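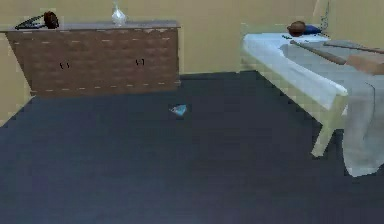

Long low dresser against the back wall, dark navy floor, plain beige wall.

How to paint a floor dark and not hate it by June

Quick one, I have the second coat drying upstairs and people keep asking. So. Painting an old wood floor navy. Spare bedroom, boards in bad shape, no budget for refinishing.

What you need

Porch and floor paint, satin. Not wall paint. Bonding primer, tinted gray if the store will do it (ask, they usually will). 120 grit discs or sheets, a pole sander if you have one. Wood filler. Good 2 inch angled brush. 3/8 nap roller and a long handle. Tack cloth or a damp microfiber rag. Painter's tape. Knee pads, seriously.

Before you open anything

Check the age of the house. If there's old paint on the boards and the place is pre 1978, do a lead test before you sand. Hardware store kits are fine for a first look, if it comes up positive stop and call somebody.

Wax is the other one. Drip of mineral spirits on a white rag, rub a corner. Yellow or brown gunk on the rag means wax, and paint will peel right off it. Strip it first. Renata Maldonado skipped this in her hallway and got to do the whole thing twice.

Step 1. Empty the room

All of it. Do not paint around the dresser. I know it's heavy. Drawers out, carry it with a second person, put it in the hall. You will want to move it someday and then there's a rectangle.

Step 2. Fix and sand

Set any nails that stick up. Fill the gouges, leave the gaps between boards alone, filler in there just cracks out by winter. Scuff sand everything with the 120. You're after dull, no shine left anywhere. You don't need bare wood.

Vacuum. Vacuum again. Then the rag.

Step 3. Prime

Cut in along the baseboards with the brush, then roll with the grain, three or four boards at a time, all the way down. Start at the far wall and work to the door. Yes people still paint themselves into the corner. Flynn Trevaskis did, climbed out a window.

Overnight to dry. The can said four hours, I didnt beleive it.

Step 4. First coat

Thin. Dark colors show every lap mark so keep a wet edge and don't go back over a spot that's started to tack up. It will look terrible, streaky, kind of purple. Keep going.

Color I used is called Bivton, a navy that goes nearly black at night. Escobedo is the warmer one, bit more teal in it. Get samples of both and put them on scrap board, look at them at 7 in the morning and again after dinner. Big difference in mine.

Step 5. Second coat

Next day. Light pass with 220 if there's dust nibs, wipe, roll again. Two coats did it over the gray primer. Over white you'd probaby need three.

Step 6. Wait

The hard part. Socks after 24 hours. Light furniture after three or four days. Heavy furniture, a week minimum, two is better. Rugs last, give it a month, rubber backing can stick and pull the finish up. Felt pads under every leg. For a piece with a flat base that sits right on the floor, felt strips along the whole bottom edge, and lift it in, no dragging.

Wall color

Keep it plain. Pale yellowy beige is good with navy, takes the chill off. Bright white looked like a boat. Reddish brown wood is great on it too, better than I expected, oak less so.

Upkeep

Shows dust. All of it, every day. Dry mop. Save a jar of the paint, label it, touch up chips with a small artist brush and feather the edges.

Cost, mine only: 676 for everything including the sander rental. The refinishing quote was 3,000 so I'm fine with the dust.

Stairs next, those need grit in the paint. Will post when they're done.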